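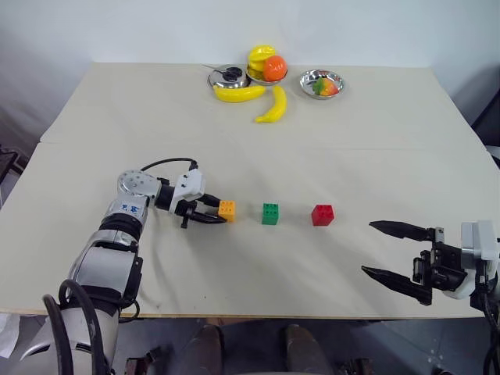
Work and Automation: Notes for Session 7
Who does what when the arms arrive

Reading before the session: the Raltamix case pack, parts one and two. Bring your marked-up copy. The written task is at the end of these notes.

1. Where we left off

Last time we went through the usual claims made for automating a workplace. The strong version says machines take the dull jobs and people move up to better ones. The weak version says that tasks change, some jobs go, some appear, and the balance depends on who is making the decisions. I said I thought the strong version was mostly sales talk, and several of you objected. Fair enough. The purpose of this session is to look at one kind of work closely enough that the objection can be tested.

The work is bench handling: picking up small things, putting them down in the right place, passing them on. It sounds trivial. A great many people are paid to do it, in packing, kitting, light assembly, returns and sorting, and it has been "about to be automated" for as long as I have been teaching.

2. What a two-armed bench cell is being asked to do

Take toy bricks in a row, one orange, one green, one red, all the same size, spaced evenly, studs up. One gripper has hold of the orange one. The other is open, fingers towards the red. A supplier's brochure would call this "bimanual manipulation". A packer would call it picking up a brick.

Look at what has been made easy. The bricks are the same shape. They stand apart from each other, so a finger can get in on either side. They are brightly coloured on a pale top. No brick is on its side, or under another brick, or in a bag.

Now look at the other end of the same table. There is a pot lid with a knob, a bowl heaped with toy fruit, a shallow dish with a strawberry in it, and a pair of bananas which don't even lie the same way round. Those things are much nearer to what comes down a real line. Fruit rolls. A heap shifts when you take something off it. A lid has one good place to hold it and a lot of bad ones. When you are shown a demonstration, get into the habit of asking about whatever is at the back of the table.

This is not a complaint about engineers. You have to start somewhere, and a row of bricks is a sensible place. The complaint is about what happens between the bench and the business plan, where "it can pick up a brick" turns into "it can do picking".

3. The case: Raltamix at Buenaventura

Raltamix packs mixed kits for schools and nurseries. Its Buenaventura site had 32 people on the kitting floor when the project began. The arms came through a supplier called Lerar, and the software that hands out the jobs is called Eter. You have the site manager's report and the notes from the shop floor meetings. Read them side by side. They describe the same months and you would hardly know it.

What the report says: two cells installed in February, picking rates "in line with expectations", staff "redeployed to higher-value activities", no compulsory redundancies.

What the meeting notes say is longer and harder to sum up, but these points come back again and again.

Preparation. Someone has to lay the parts out so that the arms can take them. Before the cells, parts came to the bench in a tub and the packer reached in. Afterwards, a person tipped out the tub, set the parts apart and turned them the right way up. In the report this person does not appear. In the notes she is called "the feeder", which tells you something about how the job was seen.

Watching. A cell that stops must be restarted, and a cell that is likely to stop must be watched. The packers found this more tiring than packing. You cannot get into a rhythm, you cannot chat, and you are blamed for a pause you did not cause.

Pace. Eter sends out jobs at an even rate. People don't work at an even rate; they go faster before a break and slower after it, and they help each other out. Under the new system, helping a neighbour showed up as idle time.

Knowledge. The experienced packers knew which parts stuck together and which lids never fitted. The first year's settings in Eter came largely from asking them. They were not paid extra for this and are not mentioned in the report.

4. "Higher-value activities"

I want to spend some time on this phrase because you will meet it everywhere. Higher value to whom, and how would we check?

At the Buenaventura site there are three possible tests, and the case pack lets you try all of them.

Pay. The two cell attendants went up a grade. The feeders did not. Everybody else stayed where they were. So "redeployed to higher-value activities" is true of pay for a small number of people and untrue for the rest.

Skill. This one is harder. Restarting a cell takes training, and the attendants said they liked learning it. Laying out parts takes almost none, and the people doing it had previously packed whole kits from memory. Some jobs gained skill and some lost it, on the same floor and under the same heading.

Say in the work. Before, a packer could arrange her own bench. Afterwards the bench was fixed, because moving anything meant calling Lerar. I would count this as a loss even if pay had gone up. You may disagree, but if you do, say why in the written task.

5. Things to be fair about

A sceptic has to be as careful as anyone else, so here is what can be said on the other side.

Wrist complaints on the kitting floor fell by roughly a third in the first year, according to the site's own log. We do not know how far that is the arms and how far it is the new breaks that came in at the same time. It would be silly to wave it away.

Nobody was dismissed. It is true that people who left were not replaced, and the report keeps quiet about that, but the difference between not being replaced and being sacked matters a good deal to the person concerned.

Several packers said they would not go back. Their reasons were mixed: quieter work, less lifting, a dislike of the old supervisor. Take them at their word. I have read too many accounts in which workers are quoted when they agree with the author and explained away when they don't.

The cells may also improve. I have been told this every year, and some years it has been right.

6. Questions to put to any demonstration

These are for your own use, on visits and when watching suppliers' films.

Who set the objects out, and how long did it take?
What happens when a piece is dropped? Who picks it up?
Is there a person close by, and what are they there to do?
How many tries were there before this one?
Which objects are on the table but not being handled?
If the job changes tomorrow, who can change the cell, and must they be paid for by the visit?
Where do the hours of preparing, watching and putting right appear in the accounts?

The last is the one that most often gets no answer. At Raltamix the preparation hours were booked to "general site duties", so the cells looked cheaper than they were. I don't think anyone set out to deceive. The old forms had no line for it. But a decision to buy more cells was then made on those figures.

7. Written task

Choose one job you have done yourself, paid or unpaid, in which you handled objects. A shop, a kitchen, a stockroom or a relative's garage will do. In no more than two pages:

Describe a short stretch of the work in plain terms, including the parts that nobody would think to write in a job advert.
Say which parts a two-armed cell could take on if everything were laid out neatly for it.
Say who would do the laying out.
Say what you would want written down before agreeing to the change, if you were still doing the job.

Do not use the words "efficiency", "upskilling" or "future-proof". If you need one of them, find out what you mean by it and write that.

Hand in on paper at the start of the next session. Late work goes in the tray outside the office and will be marked after everyone else's.

Next session: scheduling software, with Eter again as the main case. Read part three of the pack, and skip the appendix on floor layout, which has been superseded.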